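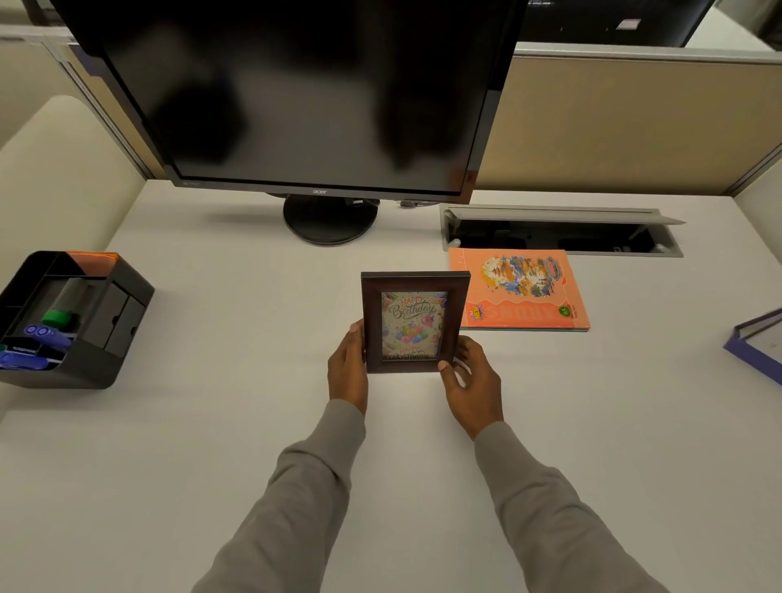 Re: [plurneo-dev] hand tracker drops out on desk clips
Monday, May 27, 2024

Abdul-Rahman Mensah wrote:
> With the Skiltetti config the right hand track ends whenever
> the hand closes on something thin. Markers are worst. Is this
> the detector or the association step?

Association. I dumped the raw detections and both hands are present the whole way through. The box shrinks when the fingers close, overlap with the predicted box falls under the gate, and the tracker starts a new ID after 8 frames. 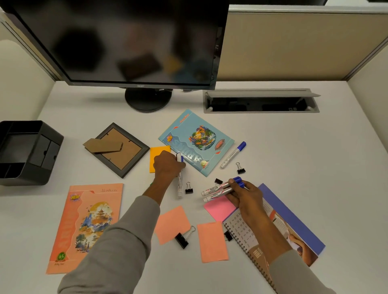
Two changes on the branch mahama-gate:

- gate on center distance first, overlap second
- max_age raised from 8 to 27

On the desk set, ID switches went from 77 to 40. Most of what remains is left/right swaps when the wrists are close together. Setting side_prior: true should help there, but I have not tested it with long sleeves.

Please rerun with your config and post the log. Don't merge yet, the replay tool still reads the old max_age key and ignores the new one silently.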